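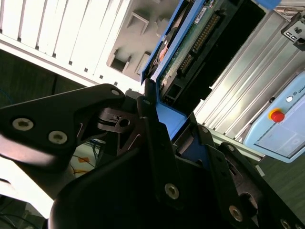 A hard drive in its blue caddy, with the green circuit board showing between the rails.

Old drives to be wiped and reused at Tilach
May 15, 2018

The Tilach computer store has begun clearing its shelves of old hard drives, and those that pass a test will go back into use in the teaching rooms on Plallik Street.

The drives were taken out of desktop machines when the offices were refitted last October. Most were left in their plastic caddies and put into storage in room 303, where they have been ever since. The room is needed for other equipment from the summer.

Po-yen Ng, who runs the store, said the work should have been done sooner. "We kept saying we would sort them when things were quiet, and things were never quiet," he said. "Some of them have hardly been used. It would be a waste to send the lot for scrap."

Each drive is first checked for a label and matched against the store's list. It is then wiped, which can take several hours on the larger models, and tested for bad sectors. Drives that pass are given a new label with the date of the test. Drives that fail are set aside and destroyed by Murker, the firm that already collects the site's old monitors and printers. Murker will issue a certificate for every drive it takes away.

The caddies are being kept as well. The blue rails clip along the sides of a drive and let it slide into the bay of a desktop machine without screws, and the teaching rooms have been short of them for some time. Broken rails will go in the plastics bin, but staff are asked not to throw any others away, even if they have only one of a pair.

Feng-yi Liao, who looks after the teaching rooms, said she had been buying spare rails secondhand. "They crack if you force them, and people do force them," she said. "If the drive doesn't slide in easily, take it out and look at the rail before you push again."

She also asked anyone handling a bare drive to hold it by the sides and keep their fingers off the circuit board. Drives should be put down flat on one of the grey mats — there is a box of these by the door of the store — and should not be stacked without something soft between them.

The first refitted machines will go into the Lui room, where students learn to take a desktop apart and put it back together. The drives used there do not have to be large, and the budget of £3000 for the room this year can now go on new screens and a better workbench. Any drives left over will be kept as spares for the site's older machines.

Staff who think one of the stored drives may hold work they still need should get in touch with the store before the end of the month. Give the name of the office and, if possible, the number from the sticker on the front of the old machine. Files can be copied to a network folder on request, up to a limit of 200 GB a person. Nothing can be recovered once a drive has been wiped.

Drives kept in desk drawers or cupboards can also be handed in, with or without a caddy. Please write your name and office on a piece of paper and tape it to the bag, not to the drive itself. External drives and memory sticks are not part of this clear-out — they will be dealt with later in the year.

The store is open for drop-offs until 4 pm on working days. Larger loads can be collected by arrangement with Po-yen Ng.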